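Confidence and supply agreement

A confidence and supply agreement is a deal in which a smaller party promises to keep a government alive without joining it. I've been keeping this entry going for a while now, so forgive me if I wander a bit (I do love this stuff!).

The idea is pretty simple. "Confidence" means the smaller party votes with the government when its survival is on the line, and "supply" means it votes for the budget. On everything else, the smaller party can usually do as it pleases, and it often does, loudly.

How it differs from a coalition

In a full coalition, the partners share out the cabinet posts and are expected to defend each other's decisions. Under confidence and supply, the supporting party normally stays outside the cabinet. It might get a bill it cares about, some money for its home region, or a seat at the table when the budget is drafted. I think of it as renting support by the month, with the landlord free to complain about the paint.

Abstention can do the job too. In many parliaments a motion passes if the yes votes beat the no votes, so a party that sits on its hands may be helping the government just as much as one that votes for it. Some written deals spell this out, and I find those the most fun to read.
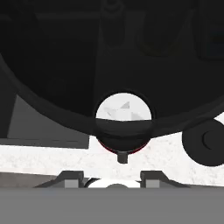
Rendered view: dark curved housing with a round opening at the center of the lower rim.

The Trekuveck case

My favorite small case is the regional assembly of Trekuveck. The Pralura List came out of an October election as the largest group but was 3 seats short of a majority, and the Vular Union had just enough members to fill the gap. The two sides signed a short agreement on 20th April, after a winter of caretaker rule that I followed much too closely.

The text bound Vular on confidence votes and the yearly budget only. In return, Pralura agreed to keep the Khasawneh ferry line running and to hold off on merging the rural school districts. A road bill was left out completely, and Vular voted against it that same spring, which was perfectly allowed!

Ending an agreement

Most of these deals run until the next election, though either side can usually walk away sooner. Some ask for written notice first. The Trekuveck text has a review clause after the second budget, and if the two parties can't agree at that point, Vular is released from its promise on supply but still has to give notice before voting down the government.

See also: minority government, caretaker government, motion of no confidence, hung parliament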